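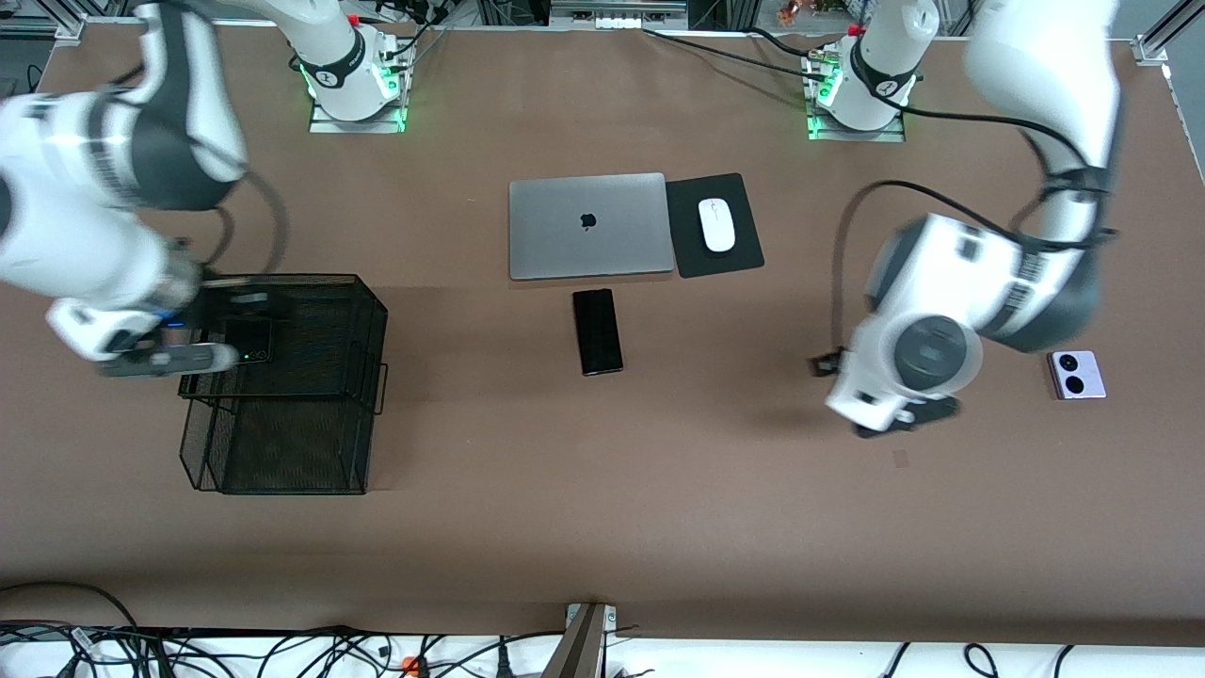
Step 4: Recording the desk-tidy task

Work through this step once both arms have passed the homing check in Step 3. Each pair records 16 runs per session at the Prundport club.

Set out the desk first. The laptop goes in the middle, closed, with the mouse pad to its right and the mouse on the pad. The phones and the mesh tray go within reach of the grippers. Move each arm slowly by hand control to the tray and back before recording anything.

Check that the bases show green. If either one does not, stop and go back to Step 2.

Start the Nurkon logger and set the time limit to 310 seconds. Pick up one phone at a time. Folded phones are thicker than flat ones, so open the gripper wider and close it at the reduced force setting. Keep the other arm raised over the table until the first is clear of the tray.

Lower the phone until it touches the mesh, then release. Do not drop it - the logger marks a drop as a failed run.

Save each run under the pair number and task name. Discard any run in which a cable catches on an arm.

Step 5: Checking the log

Open the file in the Cha viewer. A full run should have about 2000 rows. Anything under 1000 usually means the logger was started late, and the run should be repeated. Copy the good runs to the Ivmont folder before shutting down.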